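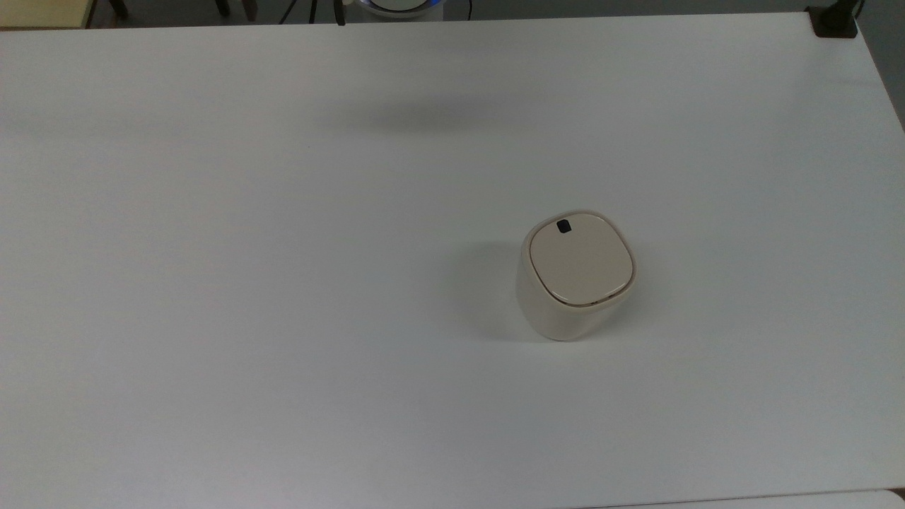

최종수정 2026/05/19

[보도자료] 짐 싸는 손을 보면 성격이 보인다? 데토브, '여행 가방 속 성격' 조사 결과 발표

돌돌 마는 사람은 협상가, 각 잡아 접는 사람은 의외로 걱정 많아
응답자 65% "같이 가는 사람 짐 싸는 방식에 짜증난 적 있다"
습관 심리 상담가 안눈치아타 루제로 해설, 10월에는 관련 행사도

여행용품 업체 데토브(Detov)가 여행 가방 싸는 습관과 성격의 관계를 묻는 조사 결과를 공개했다. 조사는 웨마드(Wemard)가 맡았고 최근 1년 안에 숙박 여행을 다녀온 성인 300명이 온라인으로 답했다. 해설은 이탈리아 출신 습관 심리 상담가 안눈치아타 루제로(Annunziata Ruggiero). 짐 싸기 메모 앱 '이르크포트(Irkport)'의 자문을 맡고 있기도 하다.

결과부터. 응답자의 65%가 동행의 짐 싸는 방식 때문에 짜증이 난 적이 있다고 답했다. 가장 많이 나온 불만은 "너무 늦게 싼다". 그다음이 "너무 많이 가져간다". "내 가방에 자기 물건을 넣는다"는 답도 적지 않았는데 주관식 칸이 제일 길게 채워진 항목도 이쪽이었다.

루제로는 "짐 싸기는 보통 혼자 하고, 남에게 보여줄 생각 없이 하는 일"이라며 "거실은 손님이 올 수 있으니 치우지만 가방 안은 아무도 안 본다고 생각한다. 그래서 평소 버릇이 그대로 나온다"고 말했다.

다섯 가지 유형

데토브와 루제로는 응답을 바탕으로 짐 싸는 사람을 다섯 유형으로 나눴다. 어디까지나 경향이고 한 사람이 두 유형에 걸치는 경우도 많다. 출장 때랑 휴가 때가 다르다는 응답도 있었음.

돌돌말이형
티셔츠며 바지며 일단 만다. 양말은 신발 속으로. 루제로의 해석에 따르면 이 유형은 주어진 공간에서 최대한을 얻어내려는 성향이 강하고, 그래서 흥정이나 협상 자리에서 쉽게 물러나지 않는다. 새 방법을 한번 시험해 보는 데 거부감이 적다. 대신 남에게도 권한다. 꽤 집요하게. "이 유형과 여행을 가면 출발 전날 밤 마는 법을 배우게 될 가능성이 높다"는 것이 루제로의 말이다. 설문에서도 '다른 사람 짐을 다시 싸준 적이 있다'는 답이 이 유형에서 가장 많이 나왔다.

각잡기형
옷을 네모로 접어 차곡차곡. 가방을 열었을 때 매장 진열대 같아야 마음이 놓인다. 주변에서는 침착하고 여유 있는 사람으로 보지만 루제로는 오히려 걱정이 많은 쪽으로 읽었다. 여행에서 무엇이 어긋날지 미리 떠올리고 그 불안을 접는 동작으로 달랜다는 설명. 약속 시간을 잘 지키고 예약 확인 메일을 두 번 세 번 열어본다. 돌아오는 짐도 똑같이 접는다. 빨랫감까지 접는다는 답변도 있었다. 직장에서는 믿을 만한 동료지만 일정이 갑자기 바뀌면 말수가 줄어드는 편.

파우치형
속옷 파우치, 충전기 파우치, 약 파우치, 파우치를 담는 파우치. 분류 자체를 좋아하는 사람들이다. 생각을 정리할 때도 칸을 나눠서 하고 일과 사생활의 경계가 뚜렷하다고 한다. 가까워지는 데 시간이 걸리지만 한번 자기 칸 안에 들인 사람은 오래 챙긴다. 약점은 물건을 어느 파우치에 넣었는지 잊는 것. 숙소에 도착해서 전부 열어보게 되는 경우가 흔하다. 데토브 고객 상담 창구에 색상별 파우치 문의가 꾸준히 들어오는데 문의하는 분들 말투가 대체로 비슷하다는 것이 상담팀 얘기다(이건 조사 결과 아님).

던져넣기형
손에 잡히는 대로 넣고 지퍼를 닫는다. 안 닫히면 깔고 앉는다. 게으르다는 소리를 듣지만 루제로는 생각이 조금 다르다. "결과가 어떻게 되든 현지에서 해결할 수 있다고 믿는 사람들이고, 실제로 해결해 본 경험도 많다." 낯선 사람에게 말을 잘 걸고 길을 잃어도 크게 당황하지 않는다. 다만 동행이 그 믿음을 같이 나누지 않을 때 다툼이 생긴다. 칫솔을 두고 왔다는 사실을 웃으면서 말하는 쪽과 그 말을 듣고 웃지 않는 쪽. 주관식 답변에 비슷한 장면이 여러 번 등장했다.

당일벼락형
출발 당일 아침, 심하면 택시를 불러놓고 싼다. 마감이 있어야 움직이는 유형이고 압박을 받을 때 판단이 빨라진다. 본인은 이 과정을 힘들어하지 않는다고 한다. 힘든 건 현관에서 기다리는 사람이다. 직업 만족도 문항에서 '바쁠 때 일이 더 잘된다'에 동의한 비율이 높았고, 여행 계획을 세우는 역할은 대개 다른 사람에게 맡긴다고 답했다.

"혹시 몰라서"의 정체

이번 조사에서 따로 물은 것이 '혹시 몰라서' 챙기는 물건이다. 응답자의 50%가 지난 여행에서 한 번도 안 꺼낸 옷이 있었다고 했다. 옷 말고는 책, 운동복, 우산, 비상약, 수영복 순으로 이름이 많이 나왔다.

루제로는 안 쓰고 도로 가져온 물건이 성격을 제일 잘 보여준다고 본다. 책을 넣는 사람은 여행지에서 다른 사람이 되고 싶어하는 경우가 많다. 평소에는 못 읽는데 거기서는 읽을 것 같은 기분. 운동복도 마찬가지. 비상약을 종류별로 챙기는 사람은 본인보다 일행을 위해서 챙기는 일이 많고, 모임에서 총무를 맡아본 경험이 있는지 물어보면 고개를 끄덕인다고. 격식 있는 옷을 한 벌 꼭 넣는 사람은 좋은 초대를 기다리는 낙관주의자로 분류했다.

"안 쓴 물건을 두고 자책하는 분들이 있는데 그럴 필요는 없다. 그 물건은 여행 전의 내가 무엇을 기대했는지 적어둔 메모 같은 것이다. 집에 와서 가방을 비울 때 한번 들여다보면 재미있다." 루제로의 말이다.

커플, 가족, 친구

같은 유형끼리 여행 가면 편할까. 꼭 그렇지도 않은 듯하다. 각잡기형 둘이 만나면 가방 하나를 누가 쌀지를 두고 부딪히고, 당일벼락형 둘은 비행기를 놓친 이야기를 들려준다. 여행 뒤 만족도가 높다고 답한 조합은 파우치형과 던져넣기형. 한쪽은 다 가지고 있고 한쪽은 빌려달라는 말을 어려워하지 않는다. 루제로는 이 조합이 오래가려면 빌린 쪽이 제자리에 돌려놓아야 한다는 단서를 달았다.

부모와 자녀 사이에서는 방식이 그대로 내려오는 경우와 정반대로 가는 경우가 갈렸다. 어머니가 각잡기형이라 자기는 일부러 던져 넣는다는 답도 있었다. 가족여행 때 본인 짐을 본인이 싸지 않는다고 답한 성인도 있었는데 이 응답은 유형 분류에서 뺐다.

친구끼리는 짐의 양이 문제였다. 큰 가방을 들고 온 친구를 놀리다가 결국 그 친구 드라이기를 빌려 썼다는 이야기. 비슷한 답이 많아서 데토브 담당자들도 읽으면서 고개를 끄덕였다고 한다.

루제로의 조언

루제로는 상대의 짐 싸는 방식을 고치려 들기보다는 미리 물어보라고 권한다. 몇 시에 쌀 건지. 같이 쓸 물건은 누가 가져갈 건지. 이 두 가지만 정해도 출발 전 말다툼이 많이 준다는 것이다.

자기 습관을 바꿔보고 싶은 사람에게는 짧은 여행부터 시작하라고 했다. 각잡기형은 옷 한 벌만 접지 않고 넣어보기. 당일벼락형은 신발만 전날 밤에 넣어두기. 파우치형은 파우치 하나 빼기. 던져넣기형은 칫솔이 어디 있는지만 알고 출발하기. 돌돌말이형은 옆 사람 가방에 손대지 않기.

"성격을 바꾸라는 얘기가 아니다. 늘 하던 대로 안 해도 여행이 망하지 않는다는 걸 몸으로 한번 겪어보자는 것이다."

조사를 기획한 데토브 홍보팀은 "제품 개발에 쓰려고 시작한 설문인데 주관식 답변이 워낙 길고 생생해서 따로 정리해 공개하게 됐다"며 "이번 결과는 재미로 읽어주시되 여행 앞두고 옆 사람과 얘기 나눌 거리가 되면 좋겠다"고 밝혔다.

10월 행사 안내

데토브는 오는 10월 복합문화공간 달벨로(Dal Bello)에서 '가방을 열어 보여주세요' 행사를 연다. 참가자가 평소 쓰는 가방에 평소 방식대로 짐을 싸오면 루제로가 현장에서 유형을 풀어주는 자리. 남에게 보여주기 곤란한 물건은 빼고 오셔도 된다. 통역 있음. 정원 50명, 사전 신청. 신청 페이지는 준비중이고 열리는 대로 데토브 홈페이지 공지란에 올릴 예정이다. 세부 날짜도 그때 같이.

참가비는 없다. 다만 신청 후 못 오실 경우 미리 알려주시길 바란다. 대기자에게 순서가 넘어간다. 어린이는 보호자와 함께 오면 입장 가능하고 어린이 가방도 봐드린다고 한다.

이르크포트 앱에는 이번 유형 분류를 바탕으로 한 간단 테스트가 추가된다. 문항은 5개. 회원 가입 없이 할 수 있고 결과는 저장되지 않는다. 결과 화면을 친구에게 보내는 기능은 다음 업데이트에 들어갈 에정.

조사 개요
의뢰: 데토브
수행: 웨마드
대상: 최근 1년 내 숙박 여행 경험이 있는 성인 300명
방법: 온라인 설문(객관식 및 주관식)
해설: 안눈치아타 루제로
유의사항: 유형 해설은 루제로의 상담 경험에 따른 의견이며 심리 진단이 아님. 인용시 '데토브·웨마드 조사'로 표기 부탁드립니다.

안눈치아타 루제로 소개
습관 심리 상담가. 이사, 짐 싸기, 서랍 정리처럼 집 안에서 반복되는 행동을 주제로 상담과 강연을 해왔다. 본인은 파우치형이라고 함. 인터뷰는 이탈리아어와 영어로 가능하고 서면 질의도 받는다. 한국어 질문지는 홍보팀에서 번역해 전달하니 여유 있게 보내주시면 좋겠다.

데토브 소개
여행 가방과 파우치, 압축팩 등 여행용품을 만드는 회사. 온라인 매장을 중심으로 판매하고 있다.

자료 문의
데토브 홍보팀. 유형별 주관식 답변 모음(익명 처리)과 문항 전체가 필요한 기자분께는 요청하시면 보내드립니다. 표로 정리된 버전은 아직 수정 중이라 하루이틀 걸릴수 있습니다. 행사 취재 신청도 같은 창구로 받습니다.

추가: 먼저 나간 자료에 '당일벼락형'이 '전날벼락형'으로 잘못 들어가 있었습니다. 이미 받으신 분들은 이 버전으로 바꿔주세요.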